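“我们不说训练，说喂”

我对“让机器看人做一遍就会”这类说法一向没什么好感。看过的演示太多了，台上那条手臂每次都能把杯子放稳，等散了场请工程师换一只杯子，人家就开始收拾东西。所以当Corkurdale的人来信，问我愿不愿意去他们在Nastow的场地看看采集工作时，我回信里先问了一句：能不能看没剪过的。回信的人叫Malathi Kurup，只写了两个字：“可以。”

我去了一整天。她后来又在电话里答了我两次追问，有些话她要求我改得准确一点，没有要求我改得好听一点，这一点我记她的好。

Malathi Kurup管采集。她的职位名称很长，自己念到一半就不念了。“你就写管采集的。算法那边是另一拨人，他们要什么，我这边出什么。他们觉得我出得慢，我觉得他们要得糊涂。”

这个项目叫Drusau，目标说起来简单：退货和返修的小件电子产品装在纸盒里送回来，机器要把盒子里的东西一样一样拿出来，放到该放的地方。线归线，机身归机身，说明书归说明书。人做这件事不用想。机器做这件事，按Malathi的讲法，“每一步都在想，而且想的常常是别的事”。

我问她，这种活为什么非要靠学，写几条规则不行吗。

“写过。”她说，“前一个团队写了很久，我没赶上，只看过留下来的文档。规则写到线的时候就写不下去了。你告诉我线是什么形状？”

我说长的，软的。

“对，长的，软的，没了。机身你还可以说它大概是一块，有正面有背面。线没有正面。同一根线，捆起来是一个东西，散开是另一个东西，捆了一半又散了一半，你都不知道该叫它什么。他们文档最后一页写着‘线缆类暂缓’。暂缓到现在，就轮到我了。”

做法是让人来示范。操作员坐在台子旁边，手里握一对带关节的手柄，手柄怎么动，夹爪就跟着怎么动。腕上有相机，每一次示范，画面、关节角度、夹爪开合都一并记下来，叫作一条。一条从夹爪离开初始位置开始，到东西放下、夹爪张开为止。规定的上限是40秒，超过就作废重来。

我对这个上限很有意见，当场就说了。真实仓库里的人拿一团缠住的线，有时候就是要弄半天，你把慢的都扔了，机器学到的岂不是一个线从来不缠的世界？

Malathi没有马上反驳。她说这条规矩不是她定的，是算法组定的，理由是太长的示范里犹豫太多，模型会把犹豫也学进去，学完就停在半空里不动。“我见过，夹爪停在盒子上面，轻轻地晃，像在闻味道。”

“那您同意这条规矩吗？”

“我执行这条规矩。”她说。隔了一会儿又说：“超时的我没删。他们让我作废，我就标作废，文件都还在硬盘上。哪天他们改主意了，来找我要，我这里有。”

我去的时候，线缆这一类的有效示范是1605条。这个数字写在一块白板上，旁边没有单位，也没有说明，我起先以为是门牌号。我问她1605条够不够，她反问我够干什么。我说够让机器自己拿起一捆线。她说在她们这张台子上、这几种线、这种灯光，够了，已经拿得不错。换一张台子呢？

“换一张台子你就得再来采访我一次。”

我喜欢她这样回答，但也得说，这个回答里有一个很大的漏洞，而整个行业都爱从这个漏洞里钻过去。“在我们这里行”和“行”之间差着好几年的钱。宣传册上印的是后面那个字。Corkurdale的宣传册我也拿了一本，里面写Drusau“能够像人一样理解包装内容”。我把这一页翻给Malathi看。她看了看，把册子合上还给我。

“理解，”她说，“这个词不是从我们组出去的。”

她带我去看操作。坐在手柄后面的是Muthu Shetty，以前修过几年打印机，后来嫌修打印机要说太多话，转来做这个。他做得很快，快到我看不出他在做什么。纸盒立着，敞口朝着夹爪，他把手柄往前一送，手腕一拧，手指一合，东西就出来了，放到左边的筐里。然后有人上来把东西重新塞回去，换个样子塞，再来。

我看了一会儿，觉得有点不对劲，问他：“您看的是盒子，还是屏幕？”

“看盒子。”他说。

“可是机器只能看到腕上那个相机拍到的东西。”

Muthu停下来，看了Malathi一眼。Malathi说：“说吧，这个可以说。”

这就是我这一天里问到的第一件要紧事。操作员坐在台子旁边，眼睛是自由的。他可以歪头，可以看盒子侧面，可以看见线的另一头压在什么下面。机器不行。机器看到的，是手腕上那个小相机给的画面，自己的两根手指永远杵在前头。Muthu知道线的另一头在哪里，所以他出手很果断；录下来的画面里却没有那个“知道”的依据。机器照着学，学到的是果断，学不到为什么可以果断。

“早先的示范都有这个毛病。”Malathi说，“后来我们拉了一块帘子，让操作员只能看屏幕。速度一下子掉下来，大家怨声载道。”

“那今天为什么没拉帘子？”

“今天你来，我跟他们说照平时那样。平时就是一半拉一半不拉。”她说，“算法组要两种都有，说要比一比。比的结果还没给我。”

我请Muthu拉上帘子做几条给我看。他不太情愿，但还是拉了。这一回我也只看屏幕。老实讲，在屏幕上，活儿完全变了个样子：没有远近，只有大小；盒子是迎面压过来的，黑色的线和黑色的手指混在一起，要盯着看才能分出哪个是哪个。Muthu的动作变成一小段一小段的，往前，停，再往前。 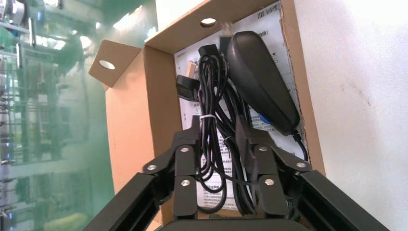 余下3648字

夹爪朝线捆伸过去的时候，他一句话也没有。做完这一条，他指着屏幕跟我讲，他平常找的是那根白色的扎线。黑线一捆一捆都差不多，扎线在中间收着，夹在它附近，整捆会一起走。夹到旁边去，可能只带起来一圈，剩下的挂在盒子里，甩来甩去。

“所以您教给机器的，其实是‘找白色的扎线’？”

“我教给它的是什么我不晓得。”Muthu说，“我自己是找扎线的。”

这话值得多想一下。假如机器学到的就是往白色的细东西那里去，那么哪天来了一批用黑色扎线的货，它会去哪里？盒子后面衬着一张白底的说明书，它会不会对说明书上的某个边角产生兴趣？我拿这两个问题问Malathi，她说第一个她们试过，第二个她没想过，然后从口袋里掏出一个本子，把第二个记下来了。

第一个试出来是什么结果？

“差。”她说，“没有差到完全不行，它还是会往黑的那一团过去，可是落点散了，东一下西一下。于是我们补采了一批没有扎线的、扎线是别的颜色的，还有用橡皮筋的。补完好了。然后算法组很高兴，在周会上说模型具备了泛化能力。”

她说“泛化能力”四个字的时候，语气很平。

“可那不就是您又把它没见过的东西喂给它看了一遍吗？”

“我们组里不说训练，说喂。”她说，“喂过的它就认得。没喂过的，有时候也认得，那就是惊喜，惊喜不能写进排期。”

我问起盒子里的机身。线之外，这类盒子里通常还有一件主机，黑的、圆头圆脑的居多，拿在手里用的那一类。她说机身反而容易，麻烦出在机身和线连着的时候。你要的是线，一提，机身跟着翻个身；你要的是机身，一提，线从别处抽出来，把说明书也带跑了。这种算成功还是失败？

这就说到我这一天问到的第二件要紧事：谁来判。

每一条示范后面都要贴一个标签，成或不成，再加一个说明。贴标签的是Rajeshwari Kurup，和Malathi同姓，两个人都声明不是亲戚，显然被问过很多次。Rajeshwari坐在里间，一条一条地放录像，放完敲一个键。我站在她后面看了半个上午。她敲得不假思索，直到碰见一条：线拿出来了，放进了筐里，可是夹爪在离开的时候碰倒了盒子。

她停了一下，敲了“成”。

我问为什么是成。她说任务写的是把线放进筐里，线在筐里。我说可是盒子倒了，后面的东西就不好拿了。她说后面的东西是另外一条任务。我说机器学了这一条，以后会不会每次都顺手把盒子碰倒。她把椅子转过来。

“会的。”她说，“我提过。我提议加一个‘成，但难看’。没有批。”

“难看”这个说法后来我在这里听见了好几次，看来已经是内部用语。按她们的意思，难看的示范包括：碰倒盒子，拽着线把整个盒子拖走一段，先戳一下再夹，夹起来又掉进筐里算运气好的。这些统统记作成功，和干净利落的那些混在一起，一条算一条。

我问Malathi，1605条里有多少是难看的。她说没有人统计过，标签里没有这一栏，要统计就得从头再看一遍。我问她愿不愿意给我一个估计。她说不愿意。

“你会写进去的。”

我承认我会。

在这个问题上，我另找了一个外面的人谈。Dušan Stan早年做过焊接机器人的示教，现在给几家工厂当顾问，工厂请他去看机器为什么不动，他看完多半劝人家别买下一台。我把Nastow的情形讲给他听，隐去了一些细节。他的看法比我还要悲观，悲观得让我想替Malathi说两句话。

“以前我们示教，一个点一个点地教，教错了，机器就错在那个点上，你走过去把那个点改了，完事。”他在电话里说，“现在他们教错一条，错在哪里？摊进去了，摊在所有地方。你改不了，你只能再倒更多的进去，把它冲淡。这叫什么工程，这叫熬汤。”

我说人家至少能对付软的东西，你那套一个点一个点的办法，教不了一根线。

“教不了就不教。”他说，“线让人来拿。人拿一根线要多少钱？你让他们算过没有？”

我还真问过。Malathi说成本不归她管，但她知道采一条线缆示范的人工，比请人直接把那根线拿出来要贵得多，这不用算。她说这个账要放到以后看，采一次，用很多次，用在很多台机器上。这是标准答案，我在别处听过许多遍。它的前提是采来的东西搬得走，而她前面刚刚跟我讲过，换一张台子就不好说。

我把这两句话摆在一起念给她听。她听完没有生气。

“两句都是我说的，两句都对。”她说，“第二句要是一直对下去，第一句就不对了。我希望它不要一直对下去。你要我保证，我保证不了。”

Corkurdale给外面看的总数是3648条，所有类别加在一起，线缆占了其中不小的一块。我在宣传册上先看到这个数，配的字是“海量真实世界数据”。我得说，3648这个数放在今天的学界和业界里，称不上海。Meenakshi Kurishnan——我在这里先更正自己笔记里的拼法，她姓Krishnan——是算法组里唯一肯跟我说话的人，她听见“海量”就笑了。

“我们内部叫它一盆。”她说。

Meenakshi认为争条数多少没什么意思。照她的讲法，同一个操作员，同一种盒子，同一种塞法，录上一千条，等于录了一条，外加一堆手抖。真正要紧的是塞回去的那个人怎么塞。我这才注意到，那个在每条示范之间走上来、把东西重新塞回盒子里的人，整天没有一个人向我介绍过他的工作。宣传册里没有他，标签表里没有他，我自己的笔记里，到那时为止，也只写了“有人上来”。

我回头去问Muthu，塞盒子有没有规定。他说有一张纸，贴在台子腿上。我蹲下去看，纸上写着：不要每次都一样。

就这一句。怎么个不一样法，没有写。Muthu说刚开始大家很起劲，线朝上的，线朝下的，插头戳在外面的，什么都来。到了下午，手就自己有主意了，还是那么一卷，那么一放。人是很难做到随便的。Malathi后来想了一个办法，用软件抽签，抽到什么样就摆什么样，可是抽签只能管到“左边还是右边”“竖着还是横着”，管不到线是怎么松的、压在什么东西底下。

“那真正从仓库里来的盒子是什么样的？”我问，“你们为什么不直接拿没动过的退货来录？”

Malathi说录过，拿来一批，每盒只能录一次，拿出来就不是原样了，再塞回去就是她们塞的了。一盒一条，盒子录完还要登记、送回去，库房那边嫌烦。所以真正从顾客手里退回来、原封未动就录下来的，只占很小一部分。占多少她也没说，但她说了这么一句：“我最看重那些。”

我问那些录得怎么样。

“难看。”她说。

下午我请她们让机器自己来几次。原本没有安排这一项，Meenakshi说模型是上一版的，新的还没换上，我说上一版也好。她们把帘子收起来，手柄放在一边，Muthu坐到我旁边，双手搁在膝盖上，看起来比机器紧张。

头几次很好。夹爪伸过去，稍微偏一偏，合上，提起来，放进筐里。我得承认，看着是有点东西的。它不走直线，靠近的时候会自己修正，那种修正有一点像Muthu的手，往前，停，再往前。我问Muthu认不认得出来，他说认得出来，那个停是他的，别人不那么停。

然后我请求自己塞一次盒子。

Malathi说请便。我没有使坏，至少没有故意使坏。我把线卷起来，塞到说明书后面去了一半，我自己在家里收东西就是这么收的。夹爪伸过去，停住，往左挪一点，又停住，然后合在了说明书的边上，把纸提了起来，十分平稳地放进了放线的筐。

没有人说话。Rajeshwari从里间探出头来问，这条要不要标。

“标。”Malathi说，“标不成。”她打开本子，在早上那一条下面又写了几个字。我凑过去看，她也没有遮，写的是：说明书，前后都要。

我问她，接下来是不是就要补采一批线塞在说明书后面的。她说是。我问补完是不是就好了。她说这一种会好。我问世界上还有多少种。她说这个问题Dušan Stan也问过她，原来他们认识，他在一次会上当着很多人的面问的，她当时没有答上来，现在也答不上来。

“可是你塞的这种，我们这么多人塞了这么久，真的没有塞出来过。”她说，“所以你看，也不用多少条，要多几个人来塞。”

这句话我觉得是当天最有用的一句，也最不利于她自己的预算。她要求过外面的人来塞盒子，隔一阵换一拨，最好是在家里随手收东西的那种人，上面批下来2个名额，每次半天。她把批文给我看了，确实是2个。同一张批文上，新相机的申请全数通过。

至于Poojary，也就是他们打算在八月拿给客户看的那台整机，我问能不能看一眼，回答是不能。我问那台机器用的是不是就是这批示范学出来的东西，Meenakshi说是，再加上八月以前能补进去的。我问演示的时候谁来塞盒子。她和Malathi对看了一下。

“客户塞。”Malathi说。

“合同里写了吗？”

“我写在建议里了。”

我对这类演示的看法没有改变。拿一个盒子，一捆线，一条手臂，要拍出一段叫人服气的录像，实在太容易了，我自己看了半天屏幕，都有好几回觉得这件事已经做成了。可那天在Nastow，至少有人把没做成的也录了下来，标上不成，存在硬盘里，还肯让我看。这不能证明Drusau会成，它能证明的东西很少。假如八月里塞盒子的人真是客户，请把那一段原样放出来，我再写一篇。假如塞盒子的是穿公司制服的人，那这篇就够用了。

临走时我问Malathi，宣传册上“理解”那两个字，她有没有提过意见。她说提过，对方问她换成什么，她说换成“拿出来”。对方说不够有吸引力。

“后来呢？”

“后来就印了。”她说，又补充道，第二版她们答应改，改成“识别”。她觉得也不太对，但是比理解便宜一点。

本文采访与整理完成于2019年3月28日。发表前，Malathi Kurup核对了涉及采集流程的段落，要求把“机器人不会看”一句改为“机器人看到的和操作员看到的不一样”，已照改。Corkurdale公司市场部收到了我关于宣传册用词的书面提问，截至发稿没有答复。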